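손잡이형 그리퍼 세트, 오른쪽만 마커 인식이 튀는데 다들 점검 어떻게 하세요?
게시판: 장비 세팅·정비 > 질문
작성자: 볼트반바퀴
조회 2,386

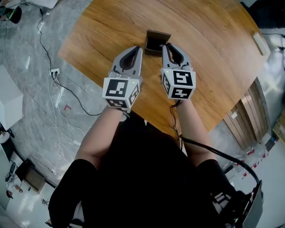

작은 상자 집는 중. 양쪽 표시등은 둘 다 초록

안녕하세요, 눈팅만 하다가 처음 글 써봅니다. 저희 작업실에서 양손 그리퍼 한 세트를 제가 맡아서 관리하고 있어요. 손에 쥐고 시연하면 마커 블록으로 위치를 잡아서 나중에 로봇 팔 쪽으로 넘기는 방식이고요. 세트 이름은 그냥 내부에서 Oltden이라고 부릅니다.

문제는 10월 들어서 오른쪽만 자꾸 튄다는 거예요. 한 번 시연하는 중에 위치값이 순간적으로 확 날아갔다가 돌아옵니다. 지난 금요일에 모아 놓은 기록 1,233개를 돌려 봤더니 튀는 건 거의 다 오른쪽이더라고요. 왼쪽은 멀쩡합니다. 진짜 얄미울 정도로 멀쩡해요 ㅠㅠ

지금까지 해본 것
- 마커 면 마른 천으로 닦기
- 손가락 고정 나사 다시 조이기
- 캘리브레이션 다시 (두 번)
- 프로그램 재시작, 당연히 해봤고요

케이블은 오른팔을 따라 내려오게 두고 씁니다. 자리는 늘 쓰는 나무 테이블이고 바닥에는 전선이 좀 지나다녀요. 뭐부터 봐야 할까요?

댓글 13

Géza Gulyás
케이블이요. 저는 사진 보자마자 케이블부터 의심했습니다. 오른쪽 갈색 선이 팔뚝 따라 축 내려와 있잖아요. 손목 꺾을 때마다 커넥터에 힘이 걸릴 겁니다. 우리 쪽도 똑같은 증상으로 일주일 날리고 결국 선 갈아서 해결했어요.

늦은납땜
저는 생각이 좀 다른데요. 접촉 불량이면 값이 튀는 게 아니라 아예 끊기지 않나요? 갔다가 돌아온다고 하셨으니 마커 면을 잘못 읽는 쪽 같습니다. 정육면체 블록은 면이 비스듬하게 걸리면 자세가 뒤집혀 나오는 경우가 있어요.

Géza Gulyás
@늦은납땜 끊긴 구간을 프로그램이 앞뒤 값으로 메우면 튄 것처럼 보일 수도 있죠. 원본 기록을 안 보고는 모르는 얘기입니다.

늦은납땜
@Géza Gulyás 그건 인정합니다. 그래도 위치를 마커로 잡는다는데 선이 무슨 상관인지는 여전히 모르겠어요. 볼트반바퀴님, 그 선으로 뭐가 나가요?

볼트반바퀴 (작성자)
손가락 벌어진 정도랑 전원이요! 위치는 카메라로 마커를 보는 거라 선이랑은 상관없을 것 같긴 한데... 기록이 한 파일로 묶여서 나오다 보니 저도 장담은 못 하겠어요.

Şengül Erdem
저희 Bernivia 작업장에서도 비슷한 걸 두 벌 굴리는데, 마커 블록이 헐거워져서 생긴 적이 있습니다. 손가락 나사 말고 블록을 몸체에 붙이는 쪽이요. 거기는 눈으로 봐서는 모릅니다. 엄지랑 검지로 블록만 잡고 살살 비틀어 보세요. 조금이라도 놀면 그게 범인이에요.

반짝이싫어요
조명은요? 나무 상판에 불빛 반사되는 것도 무시 못 해요. 저는 테이블에 무광 매트 하나 깔고 나서 많이 나아졌습니다.

Ozan Avcı
반사면 왼쪽도 같이 튀어야죠. 왼쪽은 멀쩡하다는데요.

반짝이싫어요
@Ozan Avcı 창문이 오른쪽에 있으면 오른쪽만 그럴 수도 있잖아요 ㅎㅎ 매트 한 장 깔아 보는 데 돈 드는 것도 아니고...

Karabo Adams
순서를 정해서 하나씩 하세요. 한꺼번에 다 바꾸면 뭐가 원인이었는지 영영 모릅니다. 저라면 이렇게 해요.
1. 양쪽을 바꿔 쥔다. 오른쪽 걸 왼손에, 왼쪽 걸 오른손에. 문제가 기기를 따라가는지 손을 따라가는지 본다.
2. 기기를 따라가면 블록 고정부 확인, 그다음 마커 면 들뜸 확인.
3. 손을 따라가면 자세나 조명 쪽.
4. 그래도 모르겠으면 선을 팔뚝에 느슨하게 묶고 다시.
한 조건에 30번씩은 찍어야 합니다. 다섯 번 해보고 "나아진 것 같아요" 하는 게 제일 위험해요.

볼트반바퀴 (작성자)
와 바꿔 쥐는 생각을 왜 못 했지... 저녁에 해보고 올게요! 다들 감사합니다.

Braulio Figueroa
묻어가는 질문인데요, 표시등이 초록이면 기기는 정상이라고 봐도 되나요? 저희 건 초록인데도 벌림값이 안 들어온 적이 있어서요. 그 뒤로 저는 표시등은 안 믿고 시작 전에 꼭 손가락을 끝까지 열고 닫으면서 화면 숫자를 확인합니다.

볼트반바퀴 (작성자)
후기입니다. 좀 길어요.
바꿔 쥐었더니 튀는 게 왼손으로 따라왔어요. 그러니까 기기 쪽! Şengül Erdem님 말씀대로 블록만 잡고 비틀어 봤는데 정말 아주 미세하게 놉니다. 손가락 나사만 열심히 조이고 있었던 제가 바보였네요. 블록 빼서 접합면 닦고 나사 새 걸로 바꾸고 풀림 방지제 발라서 하룻밤 뒀다가 다시 캘리브레이션했습니다. 그다음 Karabo Adams님 방식대로 30번 찍었는데 튄 게 한 번이에요. 전에는 같은 횟수에서 6번 정도 나왔거든요.
남은 한 번은 아직 모르겠어요. 기록을 열어 보니 손목을 많이 꺾은 구간이라 늦은납땜님 말씀처럼 면이 비스듬하게 걸린 것 같기도 하고, Géza Gulyás님 말씀대로 선이 당겨진 것 같기도 하고요. 일단 선은 팔뚝에 벨크로로 느슨하게 묶어 놨습니다. 매트는 주문했어요 ㅎㅎ
Braulio Figueroa님, 저희 것도 튀는 내내 초록이었어요. 저도 이제 열고 닫기 확인부터 하고 시작하려고요.

Géza Gulyás
벨크로 너무 꽉 묶지 마세요. 팔꿈치 굽힐 때 여유가 없으면 커넥터 쪽이 또 당깁니다. 그리고 그 한 번은 선입니다. 두고 보세요.

늦은납땜
면이라니까요 ㅋㅋ 그 구간 원본 올려 주시면 제가 한번 볼게요.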